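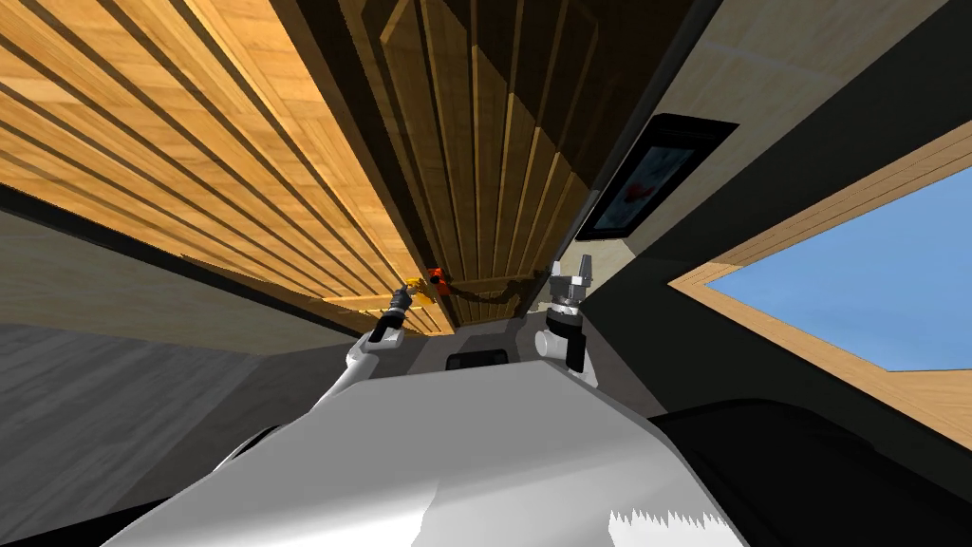

White primer is going on gritty on the Gulyás walker kit, mostly on the shoulders and upper torso. It feels like fine sandpaper once it has cured and it shows through every coat I put on afterwards. The finish I want is smooth and clean, so there is nowhere to hide a rough surface. Weathering over it isn't an option either, as the army is meant to look clean.

**Ticket:** 402
**Opened by:** Rochelle Yazzie
**Opened:** January 31, 2018
**Handled by:** Thibault Aubert, Hidbridge Hobby Supplies
**Product:** Skasutel white primer, 200 ml bottle, for airbrush
**Status:** closed

### What I'm using

- Bollance compressor with a tank, bought second-hand
- 0.4 needle, cleaned before each session
- Primer straight from the bottle, as the label says
- Resin washed in warm water and washing-up liquid, left overnight

Grey primer from the same range went through the same airbrush last month and came out fine on my infantry.

### Reply, Thibault

Thanks for the detail. Gritty white is nearly always primer drying before it lands. Please try these one at a time, on scrap if you have any:

1. Shake the bottle for a full two minutes. The white settles harder than the grey.
2. Move in closer. A hand's width from the model is plenty.
3. Drop the pressure a little.
4. Check the filter on the compressor for water.

Please also send the batch code from the bottom of the bottle.

### Rochelle

Batch code ends in 42. Tried the list on sprue offcuts and an old shield.

Shaking: lots of thick stuff at the bottom, so it clearly needed it. Slightly better, still rough.

Closer: better again on flat parts. Too close on the shield and it spidered.

Pressure: this is where I'm stuck. The gauge drops when I press the trigger, then creeps back up past where I set it. Don't know if it did that with the grey as I wasn't watching.

Filter: dry.
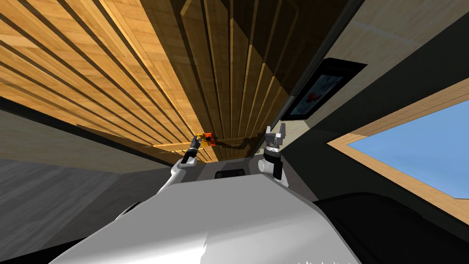
*Light grey and white torso under a ceiling of light golden-brown slats.*

### Reply, Thibault

The creeping gauge is worth chasing. I've passed this to Yaroslav Tkachuk, who does our airbrush repairs. Other people have bought from that batch and we've had no returns on it, so I'd leave the bottle alone for now.

### Reply, Yaroslav

Sounds like the regulator. On the older Bollance the diaphragm goes stiff and it stops holding a setting. To check:

- Turn the regulator right down with the hose attached.
- Turn it up slowly to where you normally spray.
- Hold the trigger for ten seconds with no paint in the cup, then let go.
- Watch the needle for a minute.

A small dip while you're spraying is normal. If it goes on climbing after you let go, the diaphragm needs changing. I have them here. Let all the air out of the tank before you undo anything.

### Rochelle

Did that twice. It climbs both times and doesn't stop until I turn the knob down. I'll have the part please. Is it the same one for the model with the side handle?

### Reply, Yaroslav

Yes, same part. Posted this afternoon. Do the ring nut up by hand first, the thread is soft and crosses easily.

### Rochelle

Part arrived, fitted in five minutes plus a lot longer looking for the right spanner. The old one had a crease in it. Gauge now holds.

Sprayed the spare arm from the kit: smooth. Sprayed the other side of the shield: smooth. The torso I've already primed is still rough, obviously. Andor Orbán at the club says to sand it, Fedir Mykhailiuk says strip it. Which is safer on this resin?

### Reply, Thibault

Sand it if the detail is shallow only on the big flat panels, and keep off the vents. 1000 grit, wet, then one thin coat. If the rough area runs into the joints I'd strip the torso in isopropyl, but test the inside of a foot first and don't leave it soaking overnight.

### Rochelle

Sanded the shoulders, stripped nothing. One thin coat over the top and I can't find the old patch with a fingernail. Black is on the grippers now. You can close this.

### Closing note, Thibault

Cause: worn regulator diaphragm, plus settled primer. Part supplied, no refund on the bottle. Regulator check to be added to the airbrush help page in February.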